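Last updated: Apr 1, 2024

Manual demonstration station: pre-session safety checklist, with comments
Site: Kirnora, table station
Inspector: Thoa Doãn. Reviewed: Harish Kaushik

1. Head camera strap and cable. Strap snug, cable clipped behind the shoulder. PASS.
2. Table stable when pushed at the rim with one hand. PASS.
3. Glass top free of chips and cracks. PASS. Comment: run a cloth round the rim, not a bare finger.
4. Sharp items limited to those on the task card. PASS.
5. Sharp items kept in a container between takes. PASS. Comment: the colander is accepted as a container for scissors. Knives still need the lidded box. 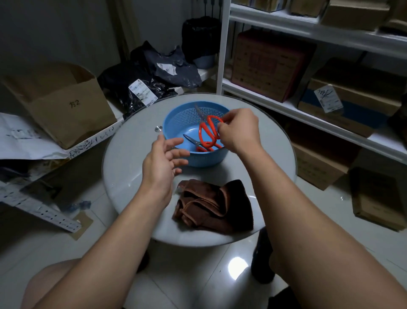

Prorkatby Hand Task Group

6. Scissors picked up by the handles, blades pointing away from the free hand. Comment: the right hand has the handle loops. The left is open in front of the colander, so watch it when the blades come over the rim. Hưng Huỳnh to add a line to the task card.
7. Soft items (towel, cloth) folded and clear of the blades. PASS.
8. Walkway behind the operator, 80 cm minimum. PASS, measured with the chair out.
9. Stored boxes and bags kept off the walkway. ACTION. Flatten any empty carton. Open cartons on the floor to be closed or shelved. Owner: Khải Từ.
10. Glossy floor tiles checked for spills before each block of 12 takes. PASS.
11. Light level at the tabletop, 200 lux minimum. NOT CHECKED, meter out on loan. Repeat before the next block.
12. Stop word agreed between operator and recorder. PASS.

Open items go to Nghĩa Thân. Next full inspection: August.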